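Séverine Guillot
13/04/2026

1/ People keep asking me whether a robot can clean up a kitchen yet, so let me tell you about wiping down a cutting board, which is a job I give my nephew for pocket money and he grumbles through the whole way.

2/ My friend Afshin has been at this since March. The arm can put a cup on a shelf all day long and I clap every time (I really do, I'm easily pleased). But a board with a juice groove is a different animal - you have to follow that little channel the whole way round, corners included, and press just enough.
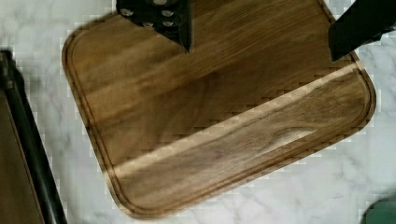
3/ Then there's the shine. See the pale stripe of light across the wood, and the small reddish-purple spot lower down? You or I would know at a glance which one wants a sponge. Afshin says the software went after glare 30 times in one afternoon, bless it.

4/ And dark grain can look an awful lot like a stain, if you've never cooked anything in your life!

5/ So, can machines do chores yet? Some, slowly, with somebody fond of them standing close by. I'd trust one to carry the board to the sink before I'd trust it to tell me the board is clean.

6/ Léonie wants to know if it does baking trays. Oh, my dear. Ask me again next March, and meanwhile soak them overnight.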